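Grirgate Reports Gains from Simulated Kitchen Training for Robot Arms
Notstead, 17 Oct 2024 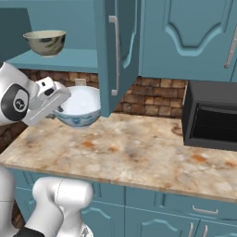
Barajas, which tests household automation, said in a written response that training in simulation had so far struggled most with thin rims and curved surfaces, and that it would be watching those results closely.

The Grirgate research group trained its control policy on 400 simulated kitchens, varying cabinet color, countertop and dishware. Adding 50 demonstrations recorded on a physical arm raised the rate of completed bowl placements in 100 test trials, compared with a policy trained on the physical demonstrations only.

The method, named Jukcombe, will be released with its 2 test suites in November. Inquiries may be directed to the Grirgate press office in Notstead.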